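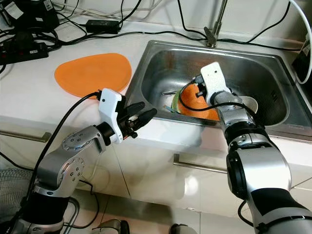
## 4.2 Gripper comparison at the sink

**Figure 3.** Both arms at the sink station, seen from the head camera. The right gripper is down in the basin over the tilted orange plate; the left is open above the near edge of the counter.

Of all the stations we tried, the sink was the one that taught us the most about fingers. A plate on a flat table gives either gripper an easy time. Tilt the same plate against the bottom of a deep steel basin and the approach angle suddenly matters a great deal - and so does every millimeter of housing above the fingertips.

We compared two sets of fingers, the stock Zinard pair and the longer Plivelier pair, under the same Nadness controller and with the same operators. Each of the 12 operators made 10 attempts per set, picking up the plate with the right arm and passing it to the left over the counter edge. Setup in Figure 3 was kept fixed, including the camera pose. Together with the practice runs and the table-top tasks of Section 4.1, this gave us 2,461 recorded episodes.

The Plivelier fingers were a pleasure to use here! They slid under the raised side of the plate with the wrist still well clear of the rim, and operators needed fewer regrasps. The Zinard fingers held more firmly once closed, which helped in the handover, but getting them into position often meant rolling the wrist close to the basin wall.

Reflections from the steel walls confused our depth estimates for both sets, so we report results from color images only. We had expected the Mészáros filter to fix this and it did help near the rim, though very little at the bottom of the basin. Section 4.3 repeats the comparison with the sponge, where the ranking of the two finger sets is much closer.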